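Budget for the belt before the hand

Most equipment plans I review get the order wrong. The robot hand is chosen first, takes the largest line, and whatever is left pays for conveyor, bins, spares and fitting time. At Skumska we did this in November and spent the next quarter asking for more.

My view is that the hand should take no more than 30 per cent of a sorting cell's budget. Chang-ho Shin, who planned the Flilten line, argues for 25. We differ on the figure but agree on the principle.
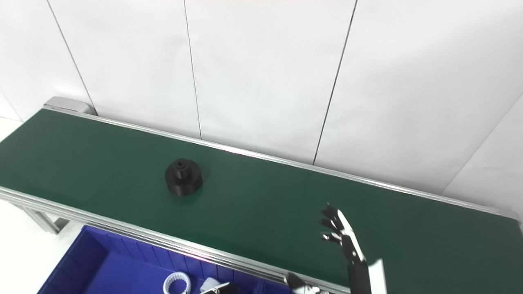 A black fitting on the green belt, with a white ring part in the blue bin below.

Parts like these make the case. A stepped round fitting and a toothed ring need different grips, and the choice of bin decides how far the arm must reach. None of that appears in a quotation for a hand.

Spares are the other gap. I would hold 10 per cent back for fingers and joints – in the first year, not the second – and write the delivery time into the order. A cell waiting for one finger still costs rent and floor space.

The Noguchi bid is due for approval next. It has no line for spares, and I will vote against it until it does.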